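Share 11 | Comments 2

Section 4: Setting up incident records on your Woltell tracker

Right, this is the part I've been looking forward to writing! Once your Woltell is charged and paired, it can keep a tidy, time-stamped record of movement and heart rate, and you can hand a copy to an insurer, a solicitor or the police if you ever need to. Most owners never open this menu and it's a lovely bit of design, so do spend a few minutes on it.

You'll need the wristband, your phone with the Zornent app installed, and the six-digit code from the card in the lid of the box.

4.1 Turning the record on

1. Open Zornent and tap your band's name.
2. Tap Records, then Incident record.
3. Enter the six-digit code. The band buzzes twice.
4. Choose how long to keep entries. The choices are 11 days, 40 days or 300 days. I use 40, and it has covered everything I've wanted to look back at.
5. Tap Save and leave the phone next to the band until the green tick appears.

Note: Changing from 300 days down to 40 deletes the older entries straight away. Export them first (see 4.3).

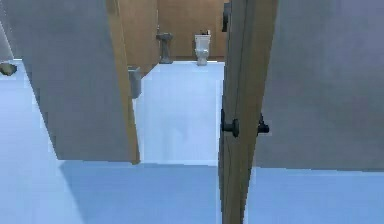 4.2 Getting the clock right

A record is only as good as its clock, and this step gets skipped more than any other.

1. In Zornent, go to Band, then Time.
2. Switch on Match phone time.
3. Press and hold the side button until the seconds show on the band.
4. Compare them with your phone. A difference of up to 2 seconds is fine.
5. If it's more than that, tap Sync now and check again.

When you travel, the band keeps its entries in the time zone where they were made and adds the offset at the end of each line. It looks a bit odd the first time you see it (mine had a whole August of +0200 in it after a long holiday) but please don't edit it! Those offsets are what let somebody else line your record up with door logs, phone bills and so on.

Caution: Never alter an exported file, even to fix a spelling mistake in a label. Any change breaks the seal, and the checking tool will mark the whole file as changed.

4.3 Exporting a sealed copy

1. Go to Records, then Export.
2. Pick a start and end date. Keep the range short, as the file covers everything in between, including your sleep.
3. Tap Seal. The app makes two files, the record itself and a small one ending in .jak.
4. Save both in the same folder.
5. Send both together. The small file is for the Jakab checker, which is free to use and wonderfully quick.

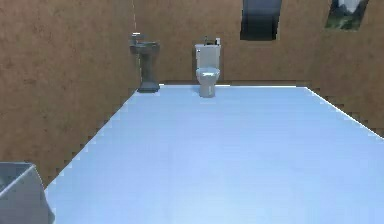 Fig. 4b. Floor and walls, rendered view.

4.4 If someone asks for your record

You can say yes, no, or "let me take advice first". Nothing leaves your phone until you tap Send. If you have a Bredanmont online backup as well, a copy is held there too, and a request might go to them instead of you. To switch the backup off, go to Account, then Backup, then Stop and erase.

Caution: Don't erase anything after you've been told that a record is wanted for a case. Speak to a solicitor first.

Section written by Bienvenido Cabanatuan. Last checked 16/10/2023 against the current app.

2 comments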